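Ticket 935: handover task, jaw opening drops to zero mid-session
Opened by: Myrtle Haverford
Project: Jirna student project, two-gripper packing task
Status: closed 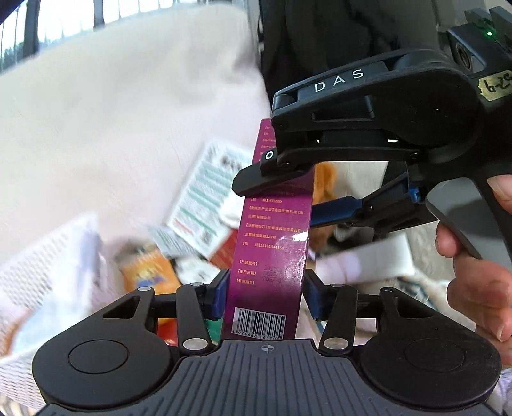 Problem as reported: On the handover task, the logged jaw opening for the left gripper falls to zero while the jaws are still holding a box. It comes back a moment later. The right gripper's log looks normal. Happened in session 119 and again in session 153. The replay script reads the zero as "closed on nothing" and throws out the whole run.

Steps to reproduce: Start a new session, pick up a tall box with the left gripper, hold it upright, bring the right gripper in to take the top end. The drop shows up when the left wrist turns outward.

Update 1
Swapped the left and right cables at the hub. Fault stayed with the left gripper, so the hub port is fine. Put the cables back.

Update 2
Ran the calibration again with the jaws fully open and fully closed. Both end values saved correctly. Repeated the handover and got the drop on the second try. Calibration is not the cause.

Update 3
Checked the software version on both laptops. The Clelby laptop was still on the build from May. Updated it to match the other one. No change in the fault, but please leave it on the new build.

Update 4
Opened the left housing. The encoder plug was seated on one side only, and the wire behind it was short enough to pull when the wrist turned. Reseated the plug and rerouted the wire to give it some slack. Did not replace any parts.

Test after the fix: 2 full sessions of the handover task with the wrist turned as far as it goes. No zeros in either log.

Still to do:
Mark sessions 119 and 153 as bad in the Mirance sheet. Do not delete the files, the team wants them for the report.
Change the replay script so a single zero reading gives a warning and keeps the run.
Look at the plug on the right gripper before the next class.

Closed 2025-12-31, M. Haverford. Reopen this ticket if the drop comes back, don't start a new one.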